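Game Day Assistants Wanted, Brolthorpe Football

Brolthorpe plays semi-pro football in the Bavberg league, and we need 5 game day assistants from August through the playoffs, should the playoffs have us this time.

What you'd do

1. Fold and hang jerseys before kickoff, sorted by number. Linemen's go on the wide hangers. 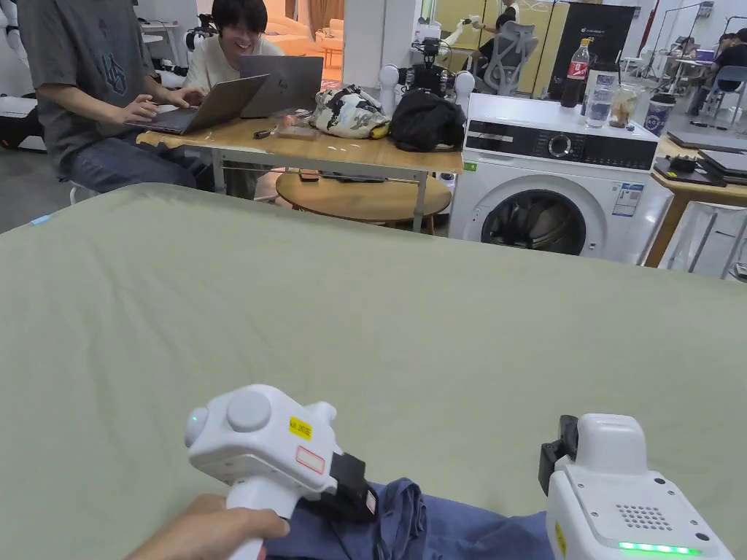
2. Work the chains. We will teach you. The crowd will also offer to teach you.
3. Run laundry after home games. Grass stains count as a fact of life, mustard gets a second wash.
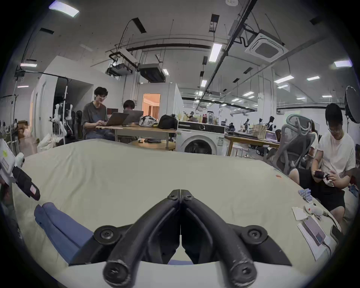
4. Ride along to 3 away games, including Fodor, a four-hour bus trip with one movie.

Who we're after

Anyone 16 or older who can lift a full water cooler and stay calm near a losing coach. Football knowledge helps, but strong opinions about our quarterback can wait until the parking lot. 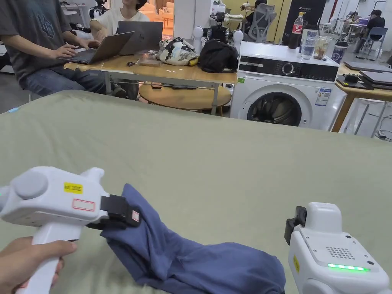 Pay is by the game, plus a sandwich and a Prolau rain jacket in whichever size is left. Practice help is optional and paid at half the game rate.
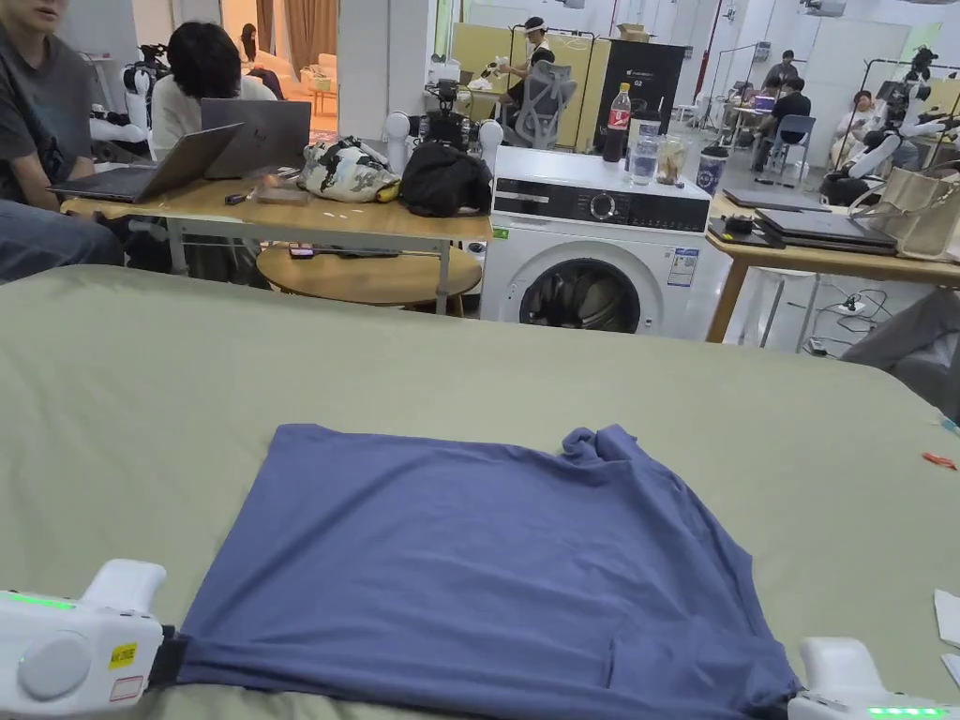
Apply at the ticket window by Jun 18, 2026. Bring 2 references, only one of whom may be your mother.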